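Jun 20, 2025. Speaker notes, knots talk, Grurside session. Slot is 15 minutes including questions. Text in parentheses is for me and isn't read out.

# Why a knot is weaker than its line

## Title

Subject is knots in thin line: fishing leader, kite line, sewing thread, suture. Climbing rope is left out. The sheath and core share the load differently there and it needs its own talk.

Two questions run through the talk. Why does the line break at the knot, and why does the knot sometimes slip before the line can break?

## Terms

- Standing part: the side that carries the load.
- Tail: the short free end.
- Efficiency: breaking load of the knotted line divided by breaking load of the same line unknotted.
- Security: resistance to slipping or working loose.

Stress that efficiency and security are separate measurements. A knot can score well on one and badly on the other. Most arguments about the "best" knot mix the two.

(Pass the sample card along the front row now. It takes a while to get back.)

## Where it breaks

The usual break is just at the entry to the knot, where the standing part makes its first tight bend. Fibers on the outside of the bend are already stretched before any load is added. Fibers on the inside are compressed and do little work. The line reaches its limit on one side first.

A larger bend radius helps. This is the reason a figure eight generally keeps more strength than a plain overhand in the same line. Extra wraps can also help, by spreading the load transfer over a greater length.

Mention heat. When nylon monofilament is pulled tight quickly and dry, friction between the turns can damage the surface. Anglers wet the knot before drawing it down.

## What holds it

Friction on a curved surface. Draw the capstan relation on the board:

T1 = T2 × e^(μθ)

T1 is the loaded side, T2 the holding side, μ the coefficient of friction, θ the total wrap angle in radians. The angle is in the exponent, so one more turn does more than people expect. Diameter does not appear. It comes back in practice through stiffness, which stops a thick line from bedding down.

The relation assumes a rigid post. In a knot the post is another piece of the same line and it deforms. Use the formula for direction and leave the actual value to the test bench.

## Our pull tests

Line was Jedar braided polyester and Tautahi nylon monofilament, matched for diameter. Grips and load cell were on the Rastolis bench.

- 132 pulls in total, knotted and unknotted.
- 3 knots: overhand loop, figure-eight loop, improved clinch.
- Same person tied every knot. Tail length was fixed with a gauge.
- Each result logged as a break or a slip. Slips were kept out of the efficiency averages and reported separately.

Separate cycling test: 2,000 light load cycles, then the tail was measured again. No pull to failure afterward.

(If asked about humidity: samples sat in the test room overnight, no chamber. Say so plainly.)

## Reading the chart

Walk through the axes first. Load is vertical, extension horizontal. The knotted curves have a soft toe at the start. That is the knot tightening and feeding line out of itself, and it should not be read as stretch in the material.

Point to the sawtooth on the overhand trace. Each drop is a small slip followed by a new grip. The line has not started to fail at that point.

## Monofilament and braid

Monofilament is smooth and springy. It tries to straighten, and that pushes the turns apart when the load comes off. Braid is rougher and limp, so it beds down well and stays put. The very slick braids, polyethylene in particular, are the exception and need more wraps.

Keep this short. The tail measurements make the same point.

## Suture

Same mechanics, smaller scale, tighter limits. The tail has to be short and bulk matters, because the knot stays in the tissue. Adding turns freely is not an option.

- A surgeon's knot starts with a double throw. The extra wrap holds tension while the next throw goes on.
- Throws laid square hold better than throws laid the same way each time. A granny tends to slip.
- Monofilament suture commonly gets more throws than braid.
- Crushing the strand with a metal jaw can weaken it. Grip the end that will be trimmed.

Point to the upper knotted stitch. The incision on this pad is only partly closed, so both the sutured part and the open slit can be compared.
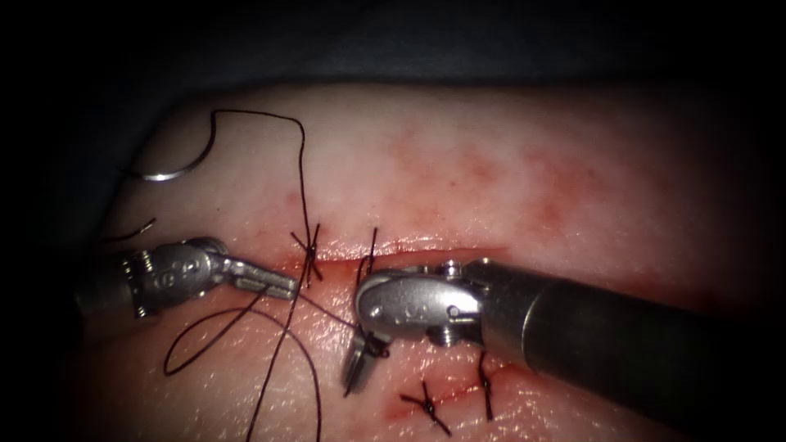

## Questions

Leave the terms slide up during questions.

Likely ones:

- Does glue on the knot help? It can help security. We did not test it.
- Does old line behave the same? Nylon loses strength with sunlight. All of our line came off new spools.
- Will the test be repeated? Next bench time is in August, with longer tails and the same grips.

Collect the sample card before people leave.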